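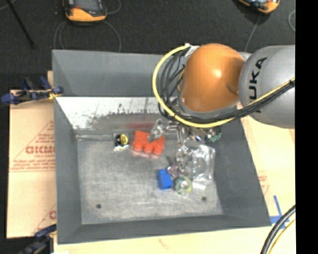 What happens to the small items that end up in the mixed bins at Gromero?
They are taken out one at a time, sorted by type and either put back on the shelf or sent for recycling.

Reading time: 2 minutes

Gromero has extended its mixed-bin sorting at the Keltalberg warehouse, the company said on Feb 14, 2021. The bins hold small goods that have lost their place in stock, from coloured blocks to items in clear plastic packaging.

The site handled 336 bins in January and put more than 3000 items back on sale. Each bin can now hold up to 120 pieces.

"Crumpled packets take the longest, as the label is often folded inside," said Usha Namboodiri, stock manager at Keltalberg. Items without a readable label are kept for 2 weeks before a decision is made.

Wayne Campbell of Gridard, which collects the waste plastic, said the clear film is baled separately. The Gagnon depot will start using the same bins later in the year.

Contact us | © Gromero News | Back to top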